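Packing Bench Operator (robot-assisted), Wurnham

Skerbridge Gifts
Hours: full time, days
Reports to: Daranee Yensuk, packing room lead
Posted: 3/1/25

Skerbridge packs and sends out small gifts made by independent makers. Our packing room in Wurnham has 43 staff. We are recruiting two people to work on the new assisted benches, where a pair of robot arms handles part of the boxing and the operator does the rest.

You do not need to have worked with robots before. Most of the people now on these benches came from hand packing and were trained here.

What has changed in the packing room

Until last year every order was boxed by hand from start to finish. Packers picked the item, folded the carton, filled it, closed it, labelled it and carried it to the cage. It was steady work but hard on the wrists, and we lost good people over it.

The arms now hold, turn and place the small cartons. Operators choose the packaging, check each item for damage, wrap anything fragile and decide whether a finished box is fit to go out. They also stop the arms when something is wrong and put it right. That last part takes more time than we expected, and we have adjusted the targets to allow for it.

No one was made redundant when the benches came in. Three packers moved to returns at their own request. The others stayed, and those who qualified as bench operators moved up a pay grade. The same grade applies to this post once your training is signed off.

The work is less physical than it was. It also asks for more attention, and some people have found that tiring in a different way. We rotate operators off the benches every two hours for this reason. You will spend the rest of the shift on hand packing, stock or labels.

What you will do

Set up your bench at the start of the shift: mat down, cables clear of your feet, laptop on, stop button tested.

Load the day's job from the laptop and run a test box before starting on orders.

Watch the arms while they handle cartons. A small box is often held by both grippers at once, one from each side, and you will learn to see when the grip is too tight or the box is going crooked.

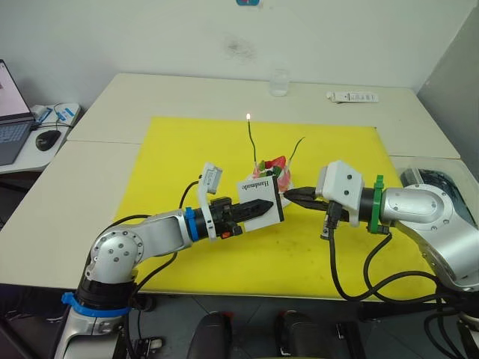 Stop the arms and clear the bench by hand when a carton is dropped, crushed or turned the wrong way round.

Wrap and check decorated and fragile items yourself. The arms are not used for this.

Write down each stoppage in the bench log, with the cause if you know it. Ramil Manalo, our technician, goes through the log every morning and makes changes from it.

What we are looking for

Careful hands and a good eye for a badly closed box. Experience of packing, assembly, catering prep or similar bench work is useful.

Basic confidence with a laptop. You will be opening files and typing short notes. There is no programming.

Willingness to say when a bench is not working properly, including when the room is busy.

Written English good enough for the log. Spelling is not marked.

Training

Training lasts five weeks and is paid at the full starting rate. You will spend the first week hand packing so that you know the products. After that you will share a bench with an experienced operator. You will be signed off after 200 supervised boxes and a short talk with Daranee.

If you are not signed off, or decide the benches are not for you, we will offer you a hand packing post on the normal grade.

How to apply

Send a CV or a one-page letter to Henryk Zawadzka in the Wurnham office, or hand it in at reception. Please say which shifts you have worked before and whether you would need any changes made to the bench, such as seat height or lighting.

Everyone invited to interview will be shown round the packing room and can try a bench with an operator beside them. The successful applicants will start in May.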